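### 3.2 Measuring spleen size at the bedside

We were excited by how quickly the handheld ultrasound method could be learned. Nurses at the Ilby clinic had never scanned a spleen before February, and after 50 practice scans each they were getting lengths that matched the radiology readings very closely. The patient lies on the right side, takes a breath in, and holds it while the probe is slid between the lower ribs. Length is taken from the top of the organ to its lower tip, three times, and we kept the middle value.
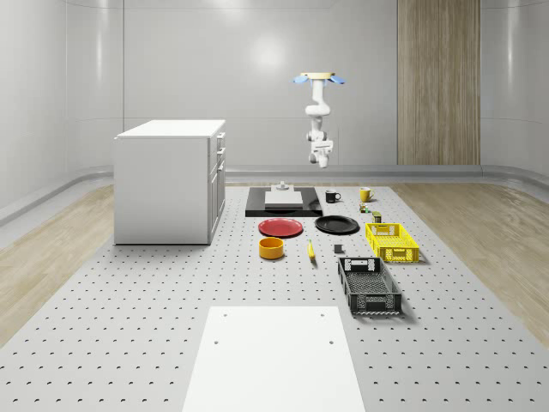 **Figure 4.** Simulated room with a white cabinet and a robot arm above a perforated platform.

In all, 162 adults with a recent mono infection agreed to take part, and 90 of them came back for a second scan. The change between visits was a pleasure to plot! Most spleens that were large at the first visit had shrunk by the second, and the curve was much smoother than we had dared to hope. Feeling the belly by hand missed many of the mildly enlarged ones, even with the patient breathing deeply. 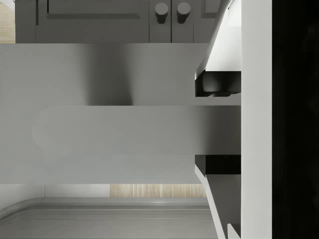 *Abdominal Imaging Group, Mellix Department of Internal Medicine*

Height mattered a great deal. Tall people have longer spleens, and a single cutoff for everyone would have labeled several healthy athletes as abnormal. We therefore used the Chacko height chart, built from more than 1473 healthy adults, and read each length against it. Scans with gas or rib shadow over the lower tip were repeated after a short walk, and those still unclear were left out of the growth curves but kept in the comfort survey (Section 3.4).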